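Ludex Season Announcements: README

Share (2) | Print this page | E-mail a link

Last updated 24/09/2022

Ludex is a table of announcements for new seasons of animated TV series, with the dates that were promised and the dates that episodes aired. It covers announcements made in Japanese, with an English title added wherever a licensed English title exists. The current release has 543 announcements for 157 series.

The first version was a spreadsheet that Édgar Villca kept for himself so he could see how long it usually took between a teaser and a first episode. Lợi Tiêu turned it into files with fixed columns and wrote the checks. We both still add rows by hand.

What counts as an announcement

An announcement is a public statement from the production side that a season exists, is being made, has a date, or has had its date moved. A line at the end of a final episode counts. A message on the official site counts. A trailer counts if it gives any news about timing, even if that is only a season of the year. A voice actor saying at an event that they would love to come back does not count, and neither does a magazine leak, even one that proved to be right. When a leak was followed by an official statement, only the statement is in the table.

If the site, the trailer and the social media account all said the same thing on the same day, that is one row. If the trailer gave a narrower date than the site did, we use the narrower one and say so in the note column.

Compilation films, stage plays and recap specials are left out. Original video episodes are in if they carry on the story and were sold as part of a season. This is a judgment call and there is a flag for it.

Files

announcements.csv is the main table, with one row for each announcement.
series.csv has one row for each series, with titles and first air date.
sources.csv has the page address and the day we read it.
changes.txt lists corrections since the February release.

All files are UTF-8 with commas as separators. Text that contains a comma is in double quotes. Spreadsheet programs sometimes turn the date columns into something else when they open a CSV directly, so import them as text.

Columns in announcements.csv

row_id: a plain number. Never reused, even when a row is deleted.
series_id: matches series.csv.
season_label: what the production calls the season. Some use numbers, some use a subtitle, and some use "final season" more than once.
kind: one of green_light, teaser, trailer, date_set, delay, split, cancel.
said_on: the day of the announcement, Japan time.
promised: the date or period that was given, as precise as the announcement and no more so.
promised_level: day, month, quarter, year or none.
aired_on: the first broadcast of the first episode, or empty.
channel: site, broadcast, event, video, print.
extra_flag: yes if the row is for an original video episode.
note: free text, in English.

Late night broadcast times

Japanese schedules often list a show at 25:30 or 26:00, meaning the early hours of the next calendar day. We store the real calendar day in aired_on. The listed day is in the note column if the two differ. The first release got this wrong for a good number of rows, and anyone who used it should download the files again. Do not mix rows from that release with these.

Advance streams and theater previews are not treated as the first broadcast. If the streaming release was the only release, its date goes in aired_on and the note says "stream only."

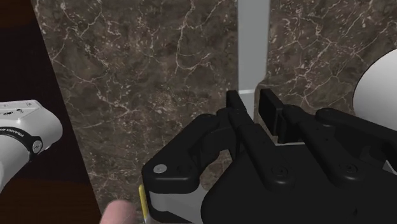 Black gripper facing a dark brown marble wall (computer render)

Series that need care

Usberg. The second half of the third season was announced as a separate season and then folded back in. We kept the rows as they were announced and gave them all the same season_label. If you group by series_id and season_label you will get the folded version. If you want the version that viewers were told about at the time, read the notes.

Skernska. The official site was rebuilt and the older news posts are gone. Dates for the early rows come from Édgar's own spreadsheet, which has no saved copies of the pages behind it. They are marked "unsaved" in sources.csv. We believe they are right but cannot show it.

Toivonen. This series has a TV version and a longer cut for disc. Only the TV version is in the table. A delay row refers to a slip in the broadcast, never the discs. The English title of the second season changed between the trailer and the first episode, so series.csv holds the later one.

How rows are added

One of us reads the source and fills in the row. The other opens the same source without looking at the row, fills in said_on, promised and kind, and the two are compared. Where they disagree we talk it over and the outcome goes in the note column. Most disagreements are over the line between teaser and trailer. Our rule is that a teaser gives no period at all, so a long video with plenty of finished animation and no date is still a teaser here. People who expect the word to mean a short video should filter on promised_level instead.

Translation of vague wording was the other problem. Phrases close to "coming soon" get the level none. "Early spring" is stored as the quarter starting in January if the announcement was made in the winter before, and as year only if it was made further ahead. We are not fully happy with that rule and may change it.

Known problems

Popular series are covered far better than small ones. A series with a large following has every message saved somewhere, while a minor one may have only its first announcement and its air date. Do not read the number of rows for a series as a measure of how much it was promoted.

Seasons that were quietly dropped hardly ever get a cancel row, as hardly anyone announces them. They appear as a green_light row with an empty aired_on. So do seasons that are still being made. There is no way to tell the two apart from the table alone.

Delay reasons are recorded only when the production gave one, and always in the note. They have not been sorted into groups.

Older print announcements have said_on set to the cover sale date. Subscribers may have had the magazine earlier.

Checks

The check script makes sure that said_on is not later than aired_on, that every series_id exists, that promised matches promised_level, and that no delay row comes before the row it delays. It reports 2 warnings on the current files. Both are date_set rows for seasons whose first episode had already been shown on another channel, and we have left them in.

Suggested uses

The table is good for looking at the gap between announcement and broadcast, how often a promised quarter was kept, and how precise the dates get as the premiere comes nearer. It was not made for predicting release dates of particular shows. We get asked for that a lot and do not have anything to offer.

Corrections

Send the row_id, the value you think is right, and a link to an official source. A link to a fan wiki is fine as a pointer but we will need to find the original before changing anything. Screenshots of deleted posts are accepted if the account name and the date are both readable. Please send one message for each series.

We do not take requests to add a series unless at least one announcement comes with it.

Terms

The table may be copied, changed and shared if you name Ludex and say which release you used. Titles belong to their owners. No trailers, stills or key art are included in the download, and the source links lead to pages we do not control.

Print this page | E-mail a link
2 comments

Get an e-mail when a new release is posted. Enter your address to sign up for the newsletter.

This site uses cookies to remember your settings. Accept | Decline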